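Ranger les manteaux d'hiver quand on n'a pas de place

Chaque année je repousse, et chaque année je me retrouve en avril avec l'entrée encombrée de manteaux que plus personne ne porte. Cette fois je m'y suis mise un matin vers neuf heures, avec un café, et à midi c'était fini. Je note ici comment j'ai procédé, surtout pour m'en souvenir en octobre.

L'appartement n'est pas grand. Quand nous avons quitté Trirnby, nous avons perdu un grenier et gagné une penderie de 55 cm de profondeur dans le couloir, plus l'espace sous les lits. Tout ce qui est d'hiver doit tenir là, y compris les couvertures, les bottes et un sac de couchage que je n'ose pas jeter.

J'ai commencé par vider les poches. Des mouchoirs, un gant seul, la liste de courses de janvier, un ticket de car pour Drulthorpe et de quoi payer une baguette. Il faut vraiment le faire avant le lavage – l'an dernier un mouchoir en papier a suffi à couvrir de peluches toute une machine de foncé.

Ensuite le lavage. Les manteaux de laine sont partis au pressing, je ne m'en mêle pas. Les doudounes, je les lave à la maison, une par une, fermeture remontée, à 30 degrés, avec très peu de lessive et un rinçage supplémentaire. Puis le sèche-linge à basse température avec deux balles de tennis, en arrêtant toutes les demi-heures pour défaire les paquets de garnissage à la main. C'est long. Je laisse ensuite le manteau une journée entière sur un cintre, même quand il me semble prêt. Une année je l'ai rangé trop vite et il sentait le renfermé à la Toussaint.

Pour le pliage, j'ai essayé à peu près tout. Les sacs sous vide, j'ai arrêté : le gain de place est réel, mais la doudoune est ressortie plate et il a fallu des jours pour qu'elle reprenne du volume. Deux sacs sur quatre s'étaient d'ailleurs regonflés tout seuls avant l'été. Les housses suspendues prennent toute la penderie. Je suis donc revenue au pliage simple, sur le lit, qui est la seule surface assez grande chez nous.

Je ferme le manteau jusqu'en haut et je le pose devant contre le lit. Je rabats les manches dans le dos, bien à plat, puis les deux côtés vers le milieu. La capuche ou le col passe à l'intérieur. J'appuie avec les avant-bras en partant du bas pour chasser l'air, et je replie le bas vers le haut. Sur une matière un peu glissante, il y a toujours un pan qui s'échappe. Je le rentre à la fin, quand le paquet a pris sa forme.

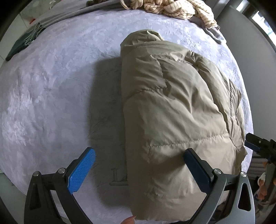 La grosse doudoune kaki, pliée sur le plaid lavande.

C'est elle la plus encombrante de la maison et je la fais toujours en premier, quand j'ai encore de la patience. Une fois pliée elle va dans une caisse en tissu avec une fermeture éclair, achetée chez Seixas, et je ne mets rien par-dessus, à part une écharpe. Les caisses plus rigides de la marque Skenwood, que j'avais avant, étaient bien faites mais trop hautes de deux doigts pour passer sous notre sommier. Mesurez avant d'acheter, y compris au milieu du lit, où le nôtre a une barre.

Les pulls vont à part, roulés, avec un petit sachet de lavande séchée. Je ne sais pas si cela éloigne vraiment les mites. J'en ai eu une fois, dans un bonnet, avec ou sans lavande. Depuis, je passe surtout l'aspirateur dans le fond de la penderie et je secoue tout par la fenêtre avant de ranger.

Les bottes, je les brosse, je les cire et je les bourre de papier journal. Elles restent dans le bas de la penderie, debout, parce que couchées elles gardent un pli à la cheville.

Sur chaque caisse je colle un morceau de ruban de masquage et j'écris dessus au feutre ce qu'il y a dedans. Pas « hiver », qui ne sert à rien, mais « doudoune kaki, écharpe grise ». Le ruban se décolle sans laisser de trace et je le refais chaque saison.

Je garde dehors un manteau léger et un imperméable chacun, plus un gros pull pour les soirs frais. Il y a deux ans j'avais tout rangé début avril et il a gelé la semaine suivante. J'ai dû ressortir deux caisses à sept heures du matin, à plat ventre dans la chambre.

Il me reste le sac de couchage, qui est toujours sur la chaise de l'entrée. Si quelqu'un a une bonne méthode pour le faire tenir ailleurs que dans sa housse d'origine, les commentaires sont ouverts.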